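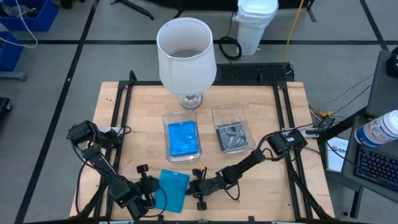

Informe de avance a la Fundación Brollis
Programa de lectura en casa "Jurnodier" -- periodo de marzo a julio

Estimados amigos de la Fundación:

Les escribimos con mucho gusto, y con algo de retraso, para contarles cómo va el programa de préstamo de libros a domicilio que ustedes apoyan desde el año pasado. Ha sido un semestre largo, con bastante lluvia y con el camino de Ra cortado casi todo abril, pero las rutas siguieron saliendo y las familias siguieron abriendo la puerta, que al final era lo que más nos preocupaba.

En el periodo se hicieron 3413 préstamos, de los cuales 2888 ya están devueltos. El resto sigue en las casas, en su mayoría con prórroga pedida por teléfono. Tenemos ahora 827 lectores inscritos y la ruta pasa por 32 paradas, incluidas las que abrimos en Anside después de Semana Santa. Allí empezamos con mucha cautela, con una sola caja de novelas y cuentos, y a las pocas semanas hubo que llevar otra, porque la gente mayor pedía letra grande y no nos quedaba casi nada.

Lo de la letra grande merece un párrafo aparte. Habíamos previsto una compra modesta y nos quedamos cortos. Pasamos a esta partida lo que no se gastó en cartelería, tal como les consultamos en mayo, y con eso cubrimos los pedidos más urgentes. Quedan en lista de espera varias novelas históricas -- muy solicitadas, por cierto -- y dos libros de cocina.

Donde vamos atrasados es en el catálogo. La ficha de cada ejemplar se sigue haciendo a mano y luego se pasa al ordenador por las tardes, a partir de las cinco, cuando vuelve la furgoneta. Calculamos tenerlo al día en octubre. También falta cambiar los neumáticos traseros, gasto que no estaba en el presupuesto y que les detallamos en la hoja adjunta.

Para el próximo periodo quisiéramos mantener las rutas actuales, sin abrir paradas nuevas, y probar en Anside una tarde de lectura en voz alta al mes. Nos lo han pedido las propias lectoras, y nos hace mucha ilusión.

Gracias de corazón por su paciencia y su confianza. Las cuentas completas irán con el informe de diciembre.

El equipo de Jurnodier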